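Kapitel 4
Gitternetze auf Karten

Birger Björklund

4.1 Wozu ein Gitter?

Auf fast jeder topographischen Karte liegt ein Netz aus dünnen Linien. Es gehört nicht zur Landschaft, und wer wandert, sieht meist darüber hinweg. Für alle, die einen Ort genau angeben oder eine Strecke messen wollen, ist es das wichtigste Hilfsmittel auf dem Blatt.

Zwei Arten von Netzen sind zu unterscheiden. Das Gradnetz besteht aus Längen- und Breitenkreisen. Es umspannt die ganze Erde, seine Maschen sind aber ungleich: Die Längenkreise laufen auf die Pole zu, und ein Feld von einem Grad Breite und einem Grad Länge ist am Äquator deutlich breiter als in Nordeuropa. Das geodätische Gitter dagegen wird in der Ebene der Karte gezogen, nachdem die gekrümmte Erdoberfläche abgebildet worden ist. Seine Linien schneiden sich im rechten Winkel und haben überall denselben Abstand. Gemessen wird in Metern.

Im Übungsblatt Stodow (Maßstab 1 : 25 000, Beilage am Ende des Bandes) beträgt der Abstand zweier Gitterlinien 4 cm. Das entspricht einem Kilometer in der Natur. Eine Strecke von zwei Gitterweiten, also 8 cm auf dem Papier, ist im Gelände demnach 2 km lang, sofern sie eben verläuft. Höhenunterschiede werden in Kapitel 9 behandelt.

4.2 Gitter und Blickrichtung

Die Karte ist ein Grundriss. Jeder Punkt wird so dargestellt, als stünde der Betrachter senkrecht über ihm. In einem senkrechten Grundriss bleiben gleiche Felder gleich groß, wo auch immer sie auf dem Blatt liegen. Für Schrägansichten gilt das nicht, und ebenso wenig für ältere Panoramakarten, wie sie für Prusunness erhalten sind.
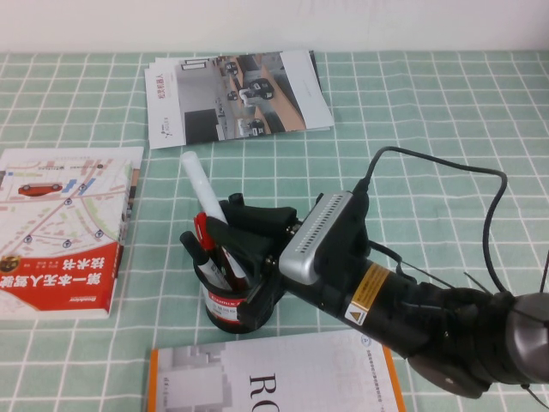
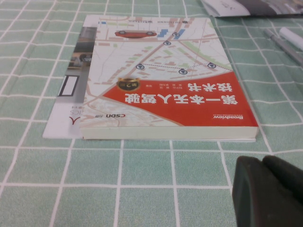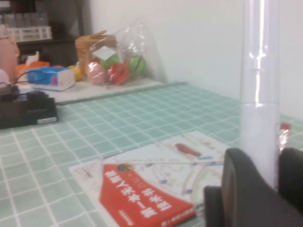 Schrägansichten haben keinen einheitlichen Maßstab. Der Maßstab nimmt vom Vordergrund zum Hintergrund hin ab, und eine Strecke, die vorn abgegriffen wurde, darf nicht nach hinten übertragen werden. Auf dem dritten Bild wirken die Karos der Tischdecke am unteren Rand etwas größer als hinten vor der Wand. Wer dort mit dem Lineal eine Karobreite abnähme und damit die Tiefe des Tisches ausmessen wollte, erhielte einen falschen Wert. Bei der Auswertung von Schrägluftbildern wird der Fehler rechnerisch beseitigt; der Vorgang heißt Entzerrung. Dafür werden Passpunkte benötigt, deren Lage im Gelände bekannt ist. Geeignet sind Straßenkreuzungen, Gebäudeecken und Brückenköpfe, ungeeignet sind Waldränder und Uferlinien.

4.3 Gitternord und Geographisch-Nord

Die senkrechten Linien des Gitters zeigen nur im Mittelmeridian der jeweiligen Zone genau nach Norden. Östlich und westlich davon weichen sie ab. Der Winkel zwischen Gitternord und Geographisch-Nord heißt Meridiankonvergenz und ist gewöhnlich am Kartenrand vermerkt. Hinzu kommt Magnetisch-Nord, die Richtung, in die sich die Kompassnadel einstellt. Sie ändert sich im Lauf der Jahre, weshalb bei der Missweisung immer ein Bezugsjahr steht.

4.4 Lesen einer Gitterangabe

Zuerst wird der Ostwert abgelesen, dann der Nordwert. Der Ostwert steht am unteren und oberen Rand und nimmt nach rechts zu, der Nordwert steht an den Seiten und nimmt nach oben zu. Gezählt wird von der linken unteren Ecke des Feldes. Vertauschte Werte sind der häufigste Fehler in den Übungen.

Aufgabe. Suchen Sie im Blatt Stodow die Kirche und das Wasserwerk. Bestimmen Sie für beide Punkte Ost- und Nordwert und berechnen Sie die Luftlinie. Vergleichen Sie das Ergebnis mit der auf dem Blatt gemessenen Strecke.

Verwandte Beiträge
Kapitel 2: Die Erde als Kugel und Ellipsoid
Kapitel 8: Blattschnitt und Nomenklatur
Kapitel 9: Höhenlinien und Geländeprofile
Arbeiten mit Drudix: Punkte aus einer Tabelle einlesen
Besprechung: Der MacRitchie-Atlas

Kommentare

kartenfuchs, 11. Juli 2023
Beim Wasserwerk komme ich auf einen anderen Ostwert als im Lösungsheft. Kann es sein, dass dort noch das alte Blatt vom Mai verwendet wurde?

M. aus dem Grundkurs
Gleiches Problem bei mir. Mit dem neuen Blatt passt die Kirche, das Wasserwerk nicht.

Redaktion
Danke für den Hinweis. Der Wert im Lösungsheft war falsch und ist berichtigt.

Henni
Der Abschnitt zu den drei Nordrichtungen dürfte gern eine Skizze bekommen. Den Rest habe ich beim ersten Lesen verstanden.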